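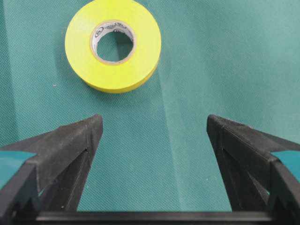
Charito Lagman had been cutting the baby's name out of headlines for 3 years before anyone outside the office learned what it was.

She worked for Dessa Karamanlidis, who had played a country doctor on television for nine seasons and still got stopped in airports. Dessa had a son in June. The father was a drummer, and the two of them agreed on one thing, that the boy would be called the baby in public until he was old enough to complain. Charito wrote the statement. It was 42 words long and did not include a name, a weight or a hospital.

The magazines guessed. One of them ran a poll with 40 choices. A site called Kastell offered money to a nurse, then to the nurse's brother, and finally to Charito, in an email with a smiley face in it. She forwarded it to the lawyer and went to lunch.

When he was three, Dessa moved him to Ballville, where her mother lived. She bought a brick house with a bad porch and drove a gray station wagon. Charito came out from the city every other week with contracts to sign and slept in the room over the garage.

On the second visit she took the boy to the library for story hour. The woman at the desk was making out a card for him.

"Name?" the woman said.

Charito looked at the boy. He was holding a book about diggers.

"Walter," he said. "Walter Karamanlidis. My mom's a doctor on TV."

There were four mothers in line behind them and a man returning DVDs. The woman typed it in, asked him to spell the second part, which he couldn't, and Charito spelled it for her. The card came out of the printer warm. He wanted to carry it himself.

She sat in the car afterward and called Dessa.

"He told them," Charito said.

"Told who?"

"The library."

Dessa was quiet. There was a mixer running behind her, then it stopped. "Did they say anything?"

"They said story hour moves upstairs in the fall."

Charito waited all that week. She had a new statement ready, and a version of it for the drummer. She checked Kastell in the morning and again before bed. It had a long piece on a singer's divorce in Taltstead, with 100 photos of the same driveway.

On her next visit the neighbor was at the fence with a bag of tomatoes.

"These are for Walter's grandmother," she said. "Tell him the dog's home from the vet."

Charito took the tomatoes inside. Dessa was at the kitchen table with her glasses on, reading a script.

"Who's got a dog?" Charito said.

"Everybody," Dessa said. "Where do I sign?"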